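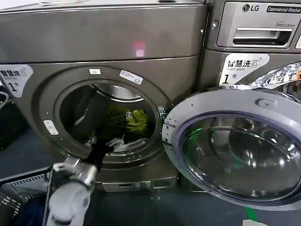
Price the gripper and the service cover before the arm, one operator wrote in reply to the draft plan, as those are the two lines that come back every year.

May 31, 2022
By Adjoa Aidoo

Abugri, which runs shared laundry rooms and drinks shelves in staff housing, has set out its plan for buying handling robots. The plan covers four arms, to be leased for 12 months with an option to buy at the end of the term. The first is due in July. The others will be ordered only if the first meets its target for running hours.

Two suppliers have been asked to quote. Tornero is offering an arm with a fixed base and a separate gripper contract. Skilex is offering a single price that takes in the arm, gripper, software and site visits. Abugri has not said which it prefers, but the plan notes that the two offers can't be compared line by line in their present form, and both firms have been asked to send them again on a common sheet.

The work is split into two jobs. The first is loading and unloading front-loading machines, where the arm has to reach past the door rim and take hold of cloth. Dark items on top of one another are treated as the hard case for pricing, and suppliers must state a pick rate for them separately. 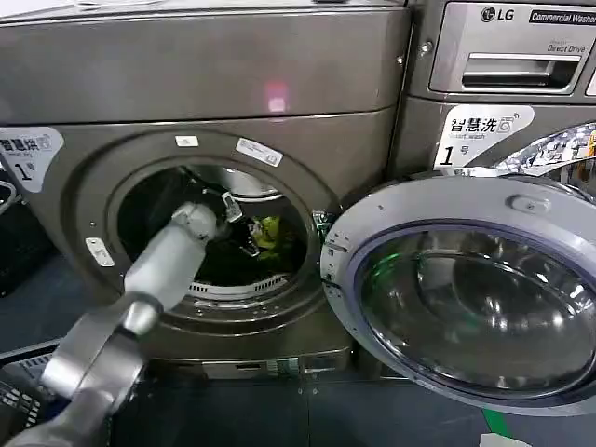

A robot arm reaches into the open drum of a front-loading machine. The machine next to it is labelled "Commercial Washer".

Service cover is budgeted at £3907 per arm for the term. That figure includes finger wear parts and one full gripper swap. It leaves out damage to door seals and glass, which would fall under the laundry equipment budget. Abugri expects to argue this point with both suppliers – seal damage was the largest unplanned cost in its earlier trial of the Udar loader, and there was no agreement on who should pay for it.

The second job is shelf work: picking bottles from racks and putting them back in the right row. It needs less force than laundry but closer placing, and the plan asks whether one gripper can serve for both. If two are needed, the budget allows for a manual change at the start of each shift. An automatic tool changer has been left out on cost. 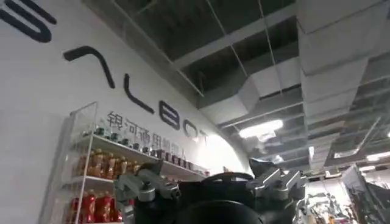 Gripper fingers apart, with racked bottled drinks behind.

The running target for the first arm is 747 hours over the term, counted only when the arm is doing paid work. Time spent on set-up, teaching and fault finding does not count. Skilex has asked for teaching time to be included. Floor marking, power and network points are to be paid for by each site and do not appear in the total.

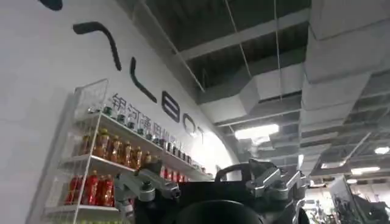 What suppliers must send

Revised quotes should give the lease, service cover, gripper parts and software as separate sums, with the purchase price at the end of the term shown beside them. Response times for call-outs are to be given in working hours. Quotes that cover only one of the two jobs will be read, but they must say so on the first page.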